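Candero: Cloth Diaper Laundry Log, data card and README

Version 2. Last edited 19 Sep 2024.

What is in this folder

Candero is a small set of washing and wear records for reusable diapers. The records come from families who borrowed diapers from the Plallow lending library and wrote down what happened to them at home. The set has 146 diapers in it, and each diaper has its own number, sewn on a tape inside the back waist. If you want to compare how bamboo, cotton and microfiber inserts behave after many washes, this is what the set was made for.

The files are plain CSV with commas, saved as UTF-8. The first row has the column names. There are no formulas and no hidden sheets. I used to keep everything in one large spreadsheet, but people opened it on their phones and it was saved back with dates changed, so please work with the CSV files only.

Files

diapers.csv – one row for each diaper, with its type and materials
washes.csv – one row for each wash, linked to the diaper by number
repairs.csv – elastic, snaps and hook tape that were replaced
notes.csv – free comments from the families, lightly edited
README.txt – the text you are reading

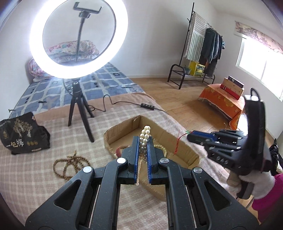 The most important file is washes.csv, and most of the questions I receive are about it. A wash means one full cycle in the machine with detergent. A cold rinse before the main wash is part of the same wash and does not get its own row. If a family ran the main cycle two times because the diapers still smelled, there are two rows with the same date, and the second has the value "repeat" in the column reason.

Columns in diapers.csv

diaper_id – the number on the tape
style – pocket, all_in_one, all_in_two, fitted, flat or wrap
outer – the waterproof layer, or "none" for fitted and flat
inner – the layer against the skin
insert – the main absorbent material
closure – snap, hook or pin
size – newborn, small, medium, large or one_size
state_in – condition when it came to the library, from 1 (like new) to 5 (worn)

A word about style. The makers use these names in different ways, and a diaper sold as an all in two can be the same thing another shop calls a hybrid. I decided by one rule only: if the absorbent part snaps onto the cover and can touch the skin, it is all_in_two. If it goes inside a pocket, it is pocket, even if the pocket is open at both ends.

Columns in washes.csv

diaper_id – as above
wash_date – year, month, day
temp_f – the temperature chosen on the machine, in Fahrenheit
detergent_form – powder, liquid, pods or unknown
softener – yes, no or unknown
dry – line, rack, dryer_low or dryer_high
reason – normal, repeat, strip or first
leak_before – yes if there was a leak in the last use before this wash

The temperature is what the family selected, not what was measured in the drum. Many machines in the US only say cold, warm and hot. For these I used the table in the manual when I could find the manual, and left the field empty when I could not. Please do not fill the empty ones with an average. In an early draft I did this myself and it made the warm washes look much more similar than they are.

"Strip" means a long soak to remove mineral or detergent residue. Families do this with very different recipes, and I did not record the recipe. If you study residue, this set will help you only a little.

How the records were collected

Each family received a bag of diapers and a paper card for the laundry room wall. The card had a line for every wash. When the bag came back, I typed the card. Later the library also offered a phone form called Bukis, and the families could choose. Records from Bukis have the value "form" in the column source, and the typed cards have "card".

The two sources are not equal. On the cards, people often filled several lines at once, with the same pen and the same temperature, and I believe some of these were written from memory at the end of the week. The form saved the time of entry, so there I could see it. On the cards I could only guess, and I marked the guess in the column batch_entry.

For the snap and elastic repairs, the information comes from the repair book at the library. It is quite complete after December, when the repair evenings started to be regular. Before this, a loose leg elastic was sometimes replaced without a line in the book.
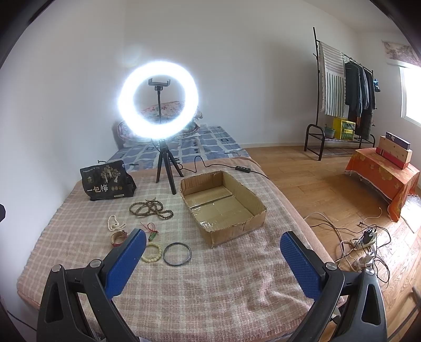 Open box on a plaid blanket, with jewelry to the left.

Cleaning and corrections

I removed roughly 600 rows where the diaper number could not be read or did not exist. Most of them were from one number tape that bled in hot water, so that 3 and 8 looked the same. The tape was changed later, but the old cards could not be saved.

I also joined the spellings of materials. "Bamboo", "bamboo rayon" and "viscose" are all bamboo_viscose now, and "minky" without more information is polyester. Charcoal inserts are listed by what is inside them, usually microfiber, and the word charcoal is kept in insert_note. Hemp and cotton blends stay as hemp_cotton, without percent, as the labels were mostly washed out.

Names, addresses and phone numbers were never typed. In notes.csv I took out the names of children and also two comments that described a medical problem. Rash is mentioned in several notes, but only as a word the parent used, and nobody with medical training looked at it.

Known problems

Diapers in the newborn size were borrowed for a short time, so they have few washes each. The one_size pockets were borrowed again and again. A simple average over all diapers will mostly show you the pockets.

Families who wanted to use the library were already interested in cloth. They probably wash more carefully than a family that got a mixed bundle from a relative.

The water in our area is hard. I have no water test for each home, only the general level for the town, and it is not in the files.

The column leak_before does not say why there was a leak. A bad fit, a wing of the insert outside the leg, or a long night are all the same "yes".

For dryer_high there are not many rows, and most come from families with a shared laundry room where the dryer has only one setting. Delamination of the outer layer appears there more often, but I would not write a strong sentence about it from this set alone.

Suggested use

The set is good for practice with repeated records, for simple wear curves, and for a lending library that wants to plan how many spare inserts to buy. We used it ourselves to decide when to retire a diaper. It is not suitable for comparing brands. The brand column was removed on purpose, because for many brands we had a single diaper, often bought secondhand.

Related files

The folder Hepburn, next to this one, has the same kind of records for wool covers. Wool is washed so differently (by hand, with lanolin, sometimes only once in a month) that I did not want to mix them. The diaper numbers in Hepburn start with W and do not repeat any number in Candero.

Changes since version 1

– reason now has the value "first" for the washes before first use
– batch_entry added for typed cards
– hook tape replacements moved from notes.csv to repairs.csv
– sizes "S/M" changed to one_size where the rise snaps were present
– a wrong date format in the oldest Bukis records was corrected

License and contact

You may copy, change and share the files, also for paid work, if you mention Candero and the Plallow lending library. If you find a mistake, please write to the library desk with the diaper number and the wash date – with only the row number I cannot find it, as the order of the rows changes with every export.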